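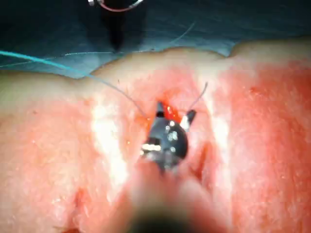 Teleop suturing demos: do you keep the ugly ones?

**threadbare_k**
Question for anyone who's recorded suturing demos over a console. We're training a policy on interrupted stitches, two arms, and I've been the chief demonstrator since March on the grounds that I was standing nearest. We now have 1,438 single-stitch demos. I reckon a third of them are what a kind person would call exploratory. Needle grabbed too close to the tip, regrasped, dropped, found again, thread wrapped around the wrong jaw, that sort of thing. They all end in a stitch.

Do you bin those or keep them? My supervisor says keep everything, but my supervisor has never had to watch them.

**dumham_dave**
Keep them. If the robot only ever sees perfect throws it has no idea what to do once the needle is sitting at a silly angle, and the needle will be sitting at a silly angle. The regrasp is the most useful thing you've recorded.

**Piquet**
Disagree with Dave, as is traditional. There's a difference between a recovery and a dither. If you muck up the grasp, notice, and fix it, keep it. If you hover over the wound for ten seconds trying to remember which pedal is the clutch, you're teaching the robot to hover. Ours learned it beautifully. It would come up to the tissue, stop, and wobble a bit, with every appearance of having left the stove on.

**threadbare_k**
Piquet, I feel very seen. Ours does the wobble too. I'd been blaming the controller.

**colour_me_sutured**
Is the clutch time still in your recordings? Check that first. When you clutch out to recentre your hands, the instruments sit still, so unless you strip those bits the policy gets a pile of "do nothing" right in the middle of the interesting part. We log the pedal state and cut anything with it down. The Orkari recorder has a tick box for it, off by default, tucked under "Display".

**dumham_dave**
Of course it's under Display.

**Piquet**
Where else would you put it.

**mmagyar**
Máté Magyar here, I look after the demo sets at Lerthorpe. A few things that have cost me weekends:

Label the phases while you record. We have the second person at the bench press a key at grasp, bite, pull through, wrap, cinch. Going back to do it from video later is miserable, particularly wrap, which from most angles looks like two instruments having a quiet word with each other.

Save both views. The wrist camera is lovely for the bite and then no use at all for where the long end of the thread has gone. The fixed one will give you the thread but hides the needle tip behind a jaw at the exact moment you care about it. Early on we trained on the fixed view alone and the policy was forever pulling on whatever tail was handy, including the one from the stitch before.

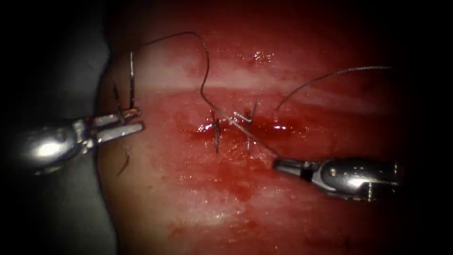
Slack is the other thing people underrate. On a second or third stitch you've got finished tails standing up near the wound, a long loop on the live thread, and a policy that has to work out which dark line belongs to the job. So we demonstrate with the tails left messy on purpose. My first 60 demos were all on a fresh incision with nothing on it, and the thing I trained from them fell apart the moment there was a previous stitch to look at.

As for keep or bin: keep if the demonstrator noticed the mistake, bin if they didn't. Ask them the same day. By Friday they'll swear it was all deliberate.

**threadbare_k**
Extremely helpful, thank you. Our set is nearly all first stitches as well, so that's my afternoon ruined. How are you trimming tails for the messy ones? Any length you fancy?

**mmagyar**
Any length a sensible person might leave. We tried being more creative than that and the demonstrators started getting tangled, which gave us some very realistic footage of swearing.

**needlework_nan**
Retired theatre nurse, here through my grandson's interest and now my own. Why not just get a proper surgeon to do it? Wouldn't 100 good ones beat a thousand ordinary ones?

**Piquet**
We had one for two days. Gorgeous work, and the policy trained on it was worse than the one trained on me, a result I've had printed on a mug. She was quick and never did a stitch the same way twice, because she was adapting to the tissue the whole time. I do it the same dull way every time. Dull is easy to copy.

**dumham_dave**
That's an argument for more of her, though, not for more of you. Two days isn't much. I'd bet with enough of her demos the gap goes the other way.

**Piquet**
Possibly. You're welcome to pay her.

**needlework_nan**
I've handed instruments to both kinds and I know which one I'd rather be stitched by. But I take the point about copying. We taught the juniors slow and boring first too.

**colour_me_sutured**
Nan's onto something there. We do the slow and boring ones first, then let the policy drive and have a person take over on the console when it goes off the rails. Corrections only, usually up to 4 seconds each. Fixes the wobble faster than recording full stitches, and it's less tiring on the wrists.

**threadbare_k**
Does the takeover jolt? When I tried it the instruments leapt to wherever my hands happened to be, and I pulled a perfectly decent stitch straight out through the edge.

**colour_me_sutured**
You have to match the handles to the instrument orientation before it lets you have control. Halász alignment, in the menus. Takes a second, feels like shaking hands with a ghost. Don't skip it, and for the love of all things don't map it to the same pedal as the clutch.

**dumham_dave**
Which pedal did you map it to, threadbare?

**threadbare_k**
I'd prefer not to say.

**mmagyar**
Also drop the motion scaling down for corrections. People grab the handles with more enthusiasm when they're rescuing something. And you can't feel the thread tension through the console, so get your demonstrators watching the wound edges while they cinch. When the edges meet, stop. Ours used to keep going for luck, and the policy picked that up before it picked up anything else.

**threadbare_k**
Right. Plan is: strip the clutch time, tag the wobbles, record a batch of second and third stitches with tails everywhere, then corrections. Supervisor has been told we're keeping most of it. He says that's what he said.

**Piquet**
Post the success rate when you've got it, even if it's grim. Especially if it's grim, Dave and I have little else going on.

Contact the moderators | © 2018 the forum and its posters | Back to top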